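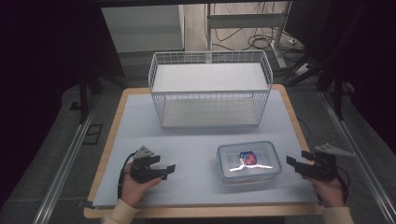 The Latum basket on the table, with one of my lidded food boxes in front of it.

I've been meaning to write about this basket since January, when I finally got fed up with digging through the bottom of the larder for a sachet of yeast. It's the white wire one from Latum, the open-topped sort, and I love it far more than anyone should love a basket!

First thing to say is that it has a proper flat floor. My old one (a Flikari, perfectly nice to look at) was bare wire all the way down, so small boxes tipped over and anything thin poked through the gaps. The Latum has a flat white panel in the bottom and everything just sits there, upright, even the little tubs. You can also see what you've got through the sides, so I've stopped buying a third bag of lentils.

I use it with clear lidded boxes, the ones with the light blue trim round the lid. Packets go in the boxes, boxes go in the basket, basket goes on the shelf. When I'm baking I lift the whole lot out and put it on the table, which saves about a dozen trips back and forth. The rim along the top is raised and comfortable to hold, and I've carried mine pretty full with no bending so far.

Size: check your shelves before you order. Mine are 58 cm wide and it goes in with room for the oil bottles next to it, but my sister's cupboard is narrower and she had to take a door off its hinges to get hers in. She kept it, mind you.

Niggles, then. Flour gets into the corners where the wires cross and a cloth won't shift it, so I use an old toothbrush. And mine came with a sticker on the floor panel that took an evening and a lot of cooking oil to remove. Why do they do that?

I bought it from Ondier, who had it here in two days, well wrapped. Sqalli do one that looks very similar with a lid, and I nearly went for that, but I'd only have left the lid off.

Would buy again, and have: the second one is going under the sink.

5 stars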